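From: Jacqueline Hervieu
To: kitchen-talk list
Subject: Re: Double sink or one big one?

Adom Dogbe wrote:
> We're down to two layouts for the new kitchen and I keep going
> back and forth. Single big sink, or a double with a drying rack
> in the small side? And does anyone mind having the dishwasher
> right next to it? My brother says we'll be tripping over the
> door all day.

Hi Adom,

Get the double! I had one giant basin for 4 years in the Bouvier Street apartment and every time I filled it to wash a pan, there was nowhere left to rinse a lettuce. Drove me up the wall. (Corentin will tell you the opposite, but he only ever washes a coffee mug.)

As for the dishwasher, close to the sink is what you want. Drips land on the counter or in the machine and your floor stays dry. You do have to get used to standing a little to one side when the door's down — took me a week or so, and one good bruise on the shin.

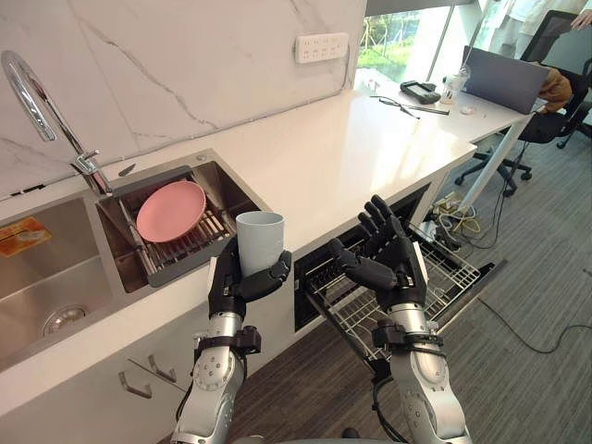

My one real piece of advice is to choose the rack before you sign off on the sink. I ordered a rack once that was too long for the small basin and it sat in the garage until June. You want one that drops right in, like the steel one in the smaller basin there, with slots that hold a plate upright. Then you've got the big side free for soaking, and a cup goes from the sink to the lower rack with hardly a step. I'd want a tall faucet like that too, for stockpots.

Did you settle on a counter yet? Tianyou was asking, he's still stuck between two whites.

Jacqueline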